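A Room That Earns Its Walls

At the Zultuvley campus, the shared workroom on the second level has become a study in how much a plain interior can be asked to do. The room was refitted in May under the direction of Waltraud Eichhorn, head of interiors at Meltero, and is now open to 16 teams on a rotating schedule.

The commission was modest. Zultuvley requested a space that could be handed from one group to the next with little preparation, and set aside 242 square feet for the purpose. Eichhorn's office chose to keep the palette pale and to give the greater part of the budget to the long surfaces.

"People look at a wall far more than they look at a chair," Eichhorn said. "We wanted it to be calm at eight in the morning and still calm at six in the evening." 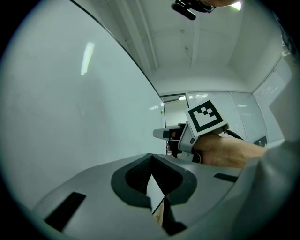
White was settled on after a trial of 6 finishes, each left in place for two weeks. Darker samples were well liked at first, but users reported that the room felt shorter by the afternoon. The final choice also simplifies upkeep, and the campus has set a fixed repainting schedule with Rendier, its maintenance contractor.

Yuto Kawaguchi, who manages bookings, notes that the room received 200 reservations in its first season. Most groups arrive with their own equipment and take it away again at the end of the session. A single page of house rules, drawn up with the design studio Lema, asks that nothing be taped to painted surfaces and that cables be coiled before departure.

A second room on the same level will follow the same plan, with a wider door and additional outlets along the inner wall.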